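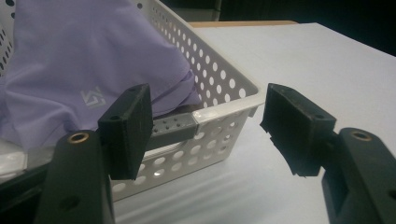
Week 5 handout: Household advice and how to read it

Reading for this week: Nigam, chapter 2, and the Pintér pamphlet (both in the course folder). Bring the pamphlet to class with your notes on it.

Last week we looked at where storage advice comes from. This week is about whether any of it is tested. My own view is that very little is, and that the small amount of testing we do have gets stretched well past what it can carry. You are free to argue with me, but bring a source.

1. What counts as a claim

Most advice on keeping a house in order is written as an instruction. "Keep like with like." "Clear every surface at night." An instruction can't be true or false, so it tends to slip by without a challenge. Our first job is to turn it back into a claim. "Clear every surface at night" becomes something like: people who clear their surfaces at night spend less time looking for things, or feel calmer, or argue less with whoever they live with. Those are three different claims and each would need its own study. Writers in this field move between them freely, often inside one paragraph.

2. The Skakholm survey

You will meet this survey everywhere once you start looking. It went out to 257 households, which is respectable. What it asked is another matter. People were given a list of rooms and told to rate how tidy each one was, then to rate how stressed they had felt that month. The two ratings moved together. From this we get the line, repeated in the pamphlet and in half the magazines, that clutter causes stress.

It may. It is also possible that stressed people stop putting things away, or that people in a bad mood give bad marks to everything on a form, their kitchen included. The survey can't tell these apart and its authors, to be fair to them, never said it could. The claim grew as it was passed along. Compare page 2 of the pamphlet with the survey's own summary and mark where the wording changes.
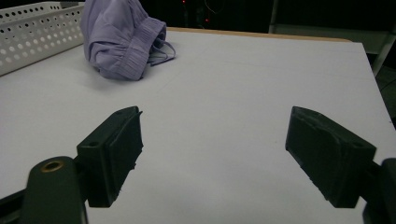 Nigam's chapter is the strongest case for the other side, and I assign it for that reason. Bimla Nigam argues that a storage rule works mainly by cutting down the number of decisions a person makes in a day. Her best example is the clear surface: leave the middle of a white tabletop bare, push a perforated plastic basket off to one corner, and anyone walking past is supposed to know where a stray item goes. I find this appealing and I don't think she shows it. She reports what people told her they did. She did not go back later to see if they were still doing it, and advice of this sort is famous for lasting until the next busy stretch.

3. Testing by the sellers

Pendico and Vonduvard both sell storage goods and both quote trials. Ask the usual things. Who was in the trial? What were they compared with? A group given new containers and a visit from a cheerful adviser will probably do better than a group given nothing — but was it the containers, or the visit? Neither company had a group that got the visit alone. Madhu Joshi's review (optional reading, short) makes this point better than I can and is also rude about the charts.

4. For class

Pick one instruction from the pamphlet and write it out as a claim. Then say what you would have to measure, for how long, and what result would make you give the claim up. If you can't think of any such result, say so and choose a different instruction. One page is plenty.

Please don't hand in a before-and-after story about your own closet. I get several every May, and they all end well.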